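4.3 Recovering from a poor grasp on long objects

The tabletop objects in our first round of trials were compact: cups, blocks, a stapler. The planner could treat each of them as a point with a heading and get away with it. Long objects broke that habit quickly, and they turned out to be the most enjoyable part of the whole study. A toy shovel has a thin shaft, a wide handle at one end and a blade that may or may not be attached, and every one of those facts matters once the arm starts to move.

Our grasp planner, Bretora, works on a coloured point cloud of the workspace. It first separates the objects from the table surface, then fits a straight axis to anything whose length is much greater than its width. Candidate grasps are placed along that axis and scored on three terms: how well the fingers can close across the shaft, how far the grasp sits from the estimated centre of mass, and how much room the wrist has before it meets another object. The weights on these terms were set by hand at the start of June and left alone for all the results in this section.

The surface itself deserves a few words. We chose a printed landscape cloth because plain tables make segmentation look far better than it is. The mountains and trees give strong edges running in every direction, and the lower part of the print is so dark that depth and colour disagree near the boundary of a thin object. An earlier version of the segmenter, trained only on plain backgrounds, kept joining the shaft to the tree line. Retraining with 2,000 composited backgrounds cured most of this, and watching the axis fit snap into place on the cloth for the first time was a real treat!

Motion after the grasp is handled by a separate module, Plostmont. It takes the chosen grasp, attaches a simple capsule model of the object to the gripper, and checks the swept volume against the table and everything on it. The capsule is the important part. Without it, the arm plans happily for its own links and forgets that it now has a long stick pointing off to one side. We lengthen the capsule by a small margin beyond the visible end of the object, and we lengthen it further when the point cloud has holes near that end.

The two modules talk through a shared record of the current object state, which carries one of four labels: free, approached, held or lost. An object is labelled held only when the finger width and the wrist force agree. If either signal changes sharply during a motion, the label drops to lost, the arm stops, and Bretora is asked for a fresh set of candidates from a new point cloud. No part of the old plan is reused. We tried keeping the old candidates as a starting point, and the planner would stubbornly return to the very grasp that had just failed.

We ran 146 trials with long objects. In 17 of them the label dropped to lost at least once, and in 11 of those the system replanned and reached the goal pose with no help from the operator. The six remaining cases share a pattern: the object had come to rest close to the limit of the arm's reach, where very few wrist angles are available and the clearance term rejects nearly all of them. A softer clearance term would rescue some of these, though we would want to see how it behaves in clutter before recommending it.

Mansa Annan wrote the replay tool we used to sort these cases. It lines up the state label, the finger width and the planned path on a single timeline, so that a trial can be stepped through one decision at a time. It made the stubborn-grasp problem obvious within an afternoon — we had been blaming the force threshold for it.

Figure 6 shows the workspace with the toy shovel.

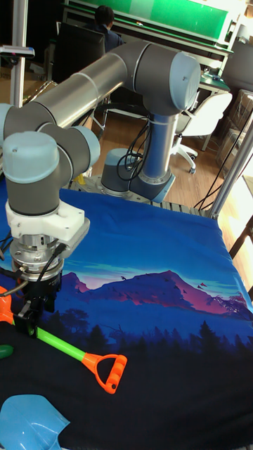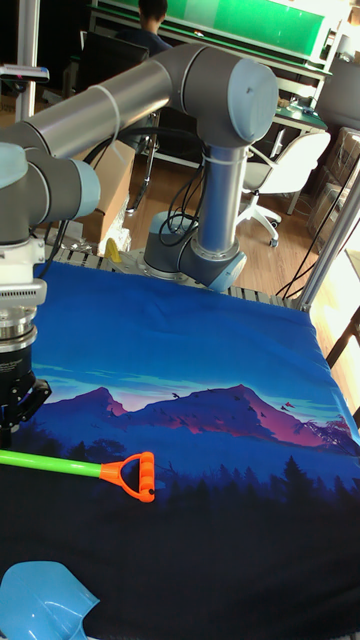

Figure 6. The arm at the cloth-covered table. First image: the green shaft is held in the gripper, with the orange handle at its far end. Second image: the shaft and handle lie on the cloth, and the gripper fingers point down. The light-blue blade is at the lower left in both.

Ingvarsson Manipulation Group, Department of Mechatronic Engineering

The case in which shaft and blade are separate pieces is of particular interest to us. Bretora fits an axis to the shaft alone and treats the blade as an obstacle, so the capsule never includes it. Joining the two is a different task, and our follow-up project, Dranunov, takes it up with the same state labels and one addition: a fifth label for objects that are in contact with a partner but not yet fixed to it.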